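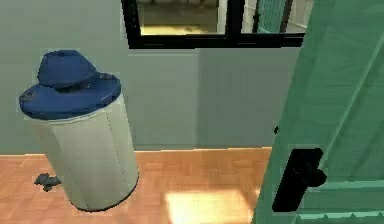

Gestão de resíduos em edifícios de escritórios
Apontamentos da aula 9 – Recolha interna e separação na origem
Docente: Jericho Maglaya

1. O que vamos tratar

Na aula anterior falámos do transporte até à estação de triagem. Hoje voltamos para trás, até ao momento em que uma pessoa tem um papel ou um copo na mão e decide onde o deita. A literatura chama a este momento separação na origem. É uma decisão de poucos segundos, e quase todos os erros que depois custam dinheiro nascem aí.

2. Conceitos

Fluxo: conjunto de resíduos que segue o mesmo destino (papel, embalagens, vidro, orgânicos, resto).
Contaminação: parte de um fluxo que pertence a outro. Exprime-se em percentagem do peso e não do volume; no exame do ano passado muitos confundiram.
Ponto de recolha: lugar onde o utilizador deposita. Pode ter um ou vários recipientes.
Capacidade útil: volume que se pode realmente encher antes da recolha. Nos nossos exercícios usamos sempre o valor nominal multiplicado por 0,8.

3. Caso de estudo: o edifício Quintana

O edifício tem 530 postos de trabalho. No início havia um cesto individual em cada secretária, e a equipa de limpeza, da empresa Dusora, despejava todos no mesmo saco. Em julho a administração retirou os cestos e instalou 40 pontos de recolha nos corredores e nas copas, cada um com recipientes de 60 litros.

Houve resistência nas primeiras semanas. As pessoas queixavam-se da distância, e apareceram sacos de plástico pendurados nas cadeiras. A contaminação do papel desceu, mas a dos orgânicos subiu, sobretudo nas copas, onde as tampas das duas classes tinham a mesma cor.

4. Cálculo da frequência de recolha

Frequência diária = volume produzido por dia / capacidade útil instalada

Atenção: o cálculo faz-se para cada fluxo em separado. Se o resultado for inferior a 1, a recolha pode ser espaçada – excepto nos orgânicos, que saem todos os dias.

5. Trabalho para casa

a) Calcular a capacidade útil de um recipiente do caso Quintana.
b) Propor uma sinalética para as copas, no máximo uma página.
c) Ler o capítulo de Brarkmont sobre tarifas e trazer duas dúvidas por escrito.

Entrega até 2024-05-22, em papel ou por correio electrónico. Os grupos mantêm-se os mesmos do trabalho anterior.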